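Fasirgate Guide > Simulated Evaluation > Drawer Task

Filed under: Bimanual set-up

4.3 Checking the start view

Complete this section before running the Lui policy on the drawer task. The results in Section 6 assume 50 rollouts per checkpoint.

1. Load the kitchen layout and set the random seed to 1,601.

2. Reset both arms. Wait for the joint readings to settle.

3. Open the viewer and step through the rollout. Confirm that both arms and the front of the olive unit stay in view.
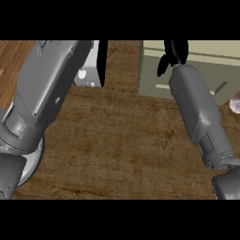
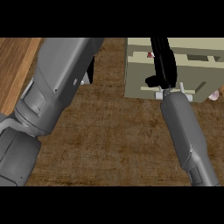

Figure 7. Simulator views, drawer task. Both include the pale horizontal bar on the unit.

4. Log the right gripper pose relative to the bar every 100 steps.

Note: The black bands at the top and bottom are padding. Do not crop them. The Lui encoder was trained with them in place.

Caution: Do not score a rollout from the viewer alone. The forearm can hide part of the bar. Use the drawer joint value.

5. Save the log and go to 4.4. Report seed mismatches to Dinesh Iyengar.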